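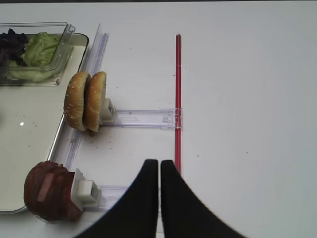
I've been running our homebrew campaign for ages now, and most of what I know about worldbuilding I worked out at the kitchen bench with a cuppa going cold. A few things that have saved me grief, if you're about to start filling in a map of your own.

Keep your places on index cards. I tried a big fancy document first and it got to 64 pages before I gave up on ever finding anything in it. Now every town, swamp and haunted well gets one card: name on top, what it smells like, who's in charge, one thing that'll get you killed. The cards live in an old recipe tin with alphabet dividers. Brumora, my drowned city, has spilled over onto 2 cards and that's as far as I'll let it go!

Tea-stain your maps before you draw on them. I did it the other way round with the coast of Drelia and the ink ran everywhere (we've decided it's a very foggy coast). Strong black tea, brush it on, then lay the sheet on a cake rack for the afternoon. If you're impatient, 30 seconds with the hairdryer on each side will flatten out the worst of the curl.

For wax seals, rub a little cooking oil on the stamp and wipe it off again before you press. Mine used to stick like mad. Crayons are fine for colour, but they crack if you post them, so get the proper bendy wax if the letters from the Duke of Wulter are going in the mail to your players.

Write your dates down somewhere. My calendar starts with the Long Frost, the current year is 1,614, and I still managed to have a queen crowned before her grandmother was born. I keep a strip of masking tape inside the pantry door with the big events in order, and it peels off easily enough when I change my mind.

Oh, and put your dice through a sink strainer when you wash them. I lost a lovely green d4 down the plughole last December and I'm still cranky about it.

Next up I want to try making a salt dough relief map, so if yours didn't go mouldy, please tell me what you sealed it with.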